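Subject: Re: [arm-users] Single rod vs. two-finger gripper for pushing tests
Date: July 2018

> We have the Heltus two-finger gripper on our arm now and want to start on
> planar pushing. Is it worth swapping to a plain rod, or can we just close
> the fingers and push with those? Also, does anyone run the Grimar
> controller at a high enough rate for this? Ours drops commands when the
> network is busy.

We tried both last month, so I can give you what we have.

Closed fingers work for pushing in a straight line. The trouble starts when you change direction. The Heltus fingertips are wider one way than the other, so the contact patch depends on the wrist angle, and you either rotate the wrist for every push or live with different results on different sides. There is also a little play between the fingers when they are shut. You won't notice it in pick and place, but it showed up in our logs as soon as we started comparing repeated pushes.

With the rod you can lock the wrist and forget about it. It is round, so a push from the left and a push from the right look the same to the model. Our mount is a flat bracket and a collar, and swapping it in takes 10 minutes including the new tool offset. Check the offset twice. We got the length wrong the first time and the tip dragged on the wood.
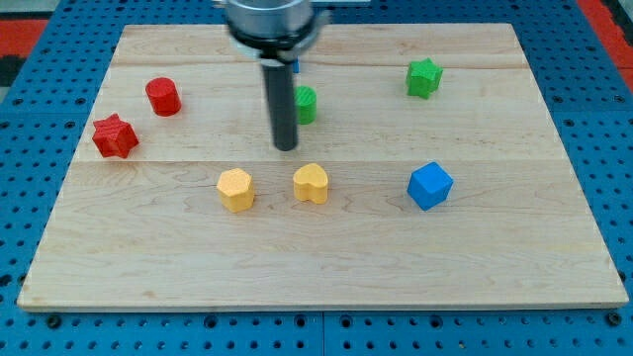
We use small blocks in four colors. The cylinders and the cube are easy. The stars and the heart are where the choice of tool matters most, as a round tip can settle between two points of a star and carry it along – fine if you want that, bad if you are trying to measure sliding. I would begin with the cube.

On the controller: we run Grimar at 200 Hz on its own network port with nothing else on that switch. Before we did that we had drops too. Out of 841 pushes on the new setup we threw out 2 for missed commands, and both were in the same session. I have not tried the Losteck controller, but the D'Souza driver is supposed to support it, and I would like to hear from anyone who has used the two together.

One thing the rod can't do is reset the board. It can only push pieces back, and if one falls over it stays that way until somebody picks it up. If you need long unattended runs, keep the Heltus on and accept the extra wrist moves.

I can post the bracket drawing in August once the hole spacing is fixed. What arm are you mounting to?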